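Last updated: July 2019

Sindgate Softball: Does Batting First Matter?
Project report, intro to sports stats

Question was simple. In the Sindgate rec league the home team bats last, and everyone says thats an advantage. Wanted to see if the scores back it up.

Data: 204 games, 8 teams, 3 seasons. Scorebooks copied by hand into a spreadsheet starting in January. Took way longer than planned. Threw out 47 games before that, mostly rainouts and forfeits, plus a few where the home team wasn't marked. The 204 is what was left.

Method: home wins over total games, then the same thing only for games decided by one run. One-run games should show the effect best if there is one. Ties counted as half a win each. Used Jister for the charts, did the rest in the spreadsheet. 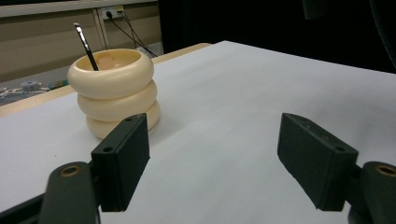

Fig. 1. Ring-shaped cup with a paintbrush, on a white tabletop.

Results: home teams won a little more than half overall. In one-run games the gap got smaller, wich is the opposite of what we expected. Skovovex was strong at home every season and pulls the average up. Take them out and there isn't much left. Ko was the reverse, better on the road, no idea why.

Problems: small league, same teams over and over, so the games aren't really independent. Some books had the final score but no innings, so couldn't check late rallies. Also most games are on the same two fields, so "home" is just a coin flip for who bats last.

Next: get the inning by inning scores and look at who was ahead going into the last one. Should have started with that. Full tables are in the appendix, sorted by season and then by team.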